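Tirnemeo G2 two-finger gripper: review after 40 hours on cables

We bought the Tirnemeo to replace a Plurimell parallel gripper on our small bench arm. The Plurimell is good with boxes and bottles but has never been much use on anything thin. Most of our work this winter is picking up and sorting cables, so that is what I tested. Last updated 7th February.

Fitting

The adapter plate is included and the bolt pattern matched our arm. Wiring took longer. The Vávra controller we use found the gripper at once but read its opening width backwards, so 0 was fully open. There is a setting for this on page 5 of the manual, under "Legacy". The wrist camera bracket is sold separately and needs its own screws, which do not come in the bag.

Grip on bundles

The fingers are dark, broad and rounded, with smooth outer surfaces. I expected them to be clumsy in a tangle, and going in they are: they push loops aside before they close. Once shut, they hold well. With the strands gathered in the narrow gap the rest of the bundle is free to fan out, and the wrist camera gets a fair view of the separate loops. Thick doubled runs still smear when the arm is moving, so I would slow the arm down before trusting any picture used for counting or tracing.

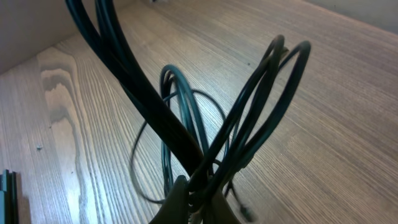

Grip on single cables

This is where it beats the Plurimell. The older gripper lets a thin cable roll between its pads, and the plug ends up pointing anywhere. The Tirnemeo pinches one cable between the inner faces of its fingers. If you take hold a short way below the plug, the cable can stand up above the fingers and arch over under the weight of the plug.

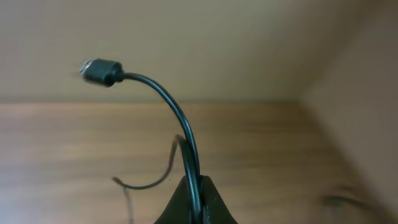 The grip point matters a good deal. Too far down and the plug swings each time the wrist turns; too close and the fingers hide the collar from the camera. I settled on a fixed distance for phone-type leads and a longer one for heavier cables, and saved both as presets in Edis.

Force control

There are 2 force modes. Low is right for nearly everything here. High left a flat mark on one soft cable and I have not used it since. The counter in the controller stands at 3681 closes, and the finger faces show no wear I can feel.

What I would change

The cable exit at the back is stiff and sits too close to the wrist joint. The manual is thin on error codes. Spare fingers are only sold in pairs, and the next batch is not due until March.

Worth buying for cables and other thin, floppy things. For boxes, keep what you have.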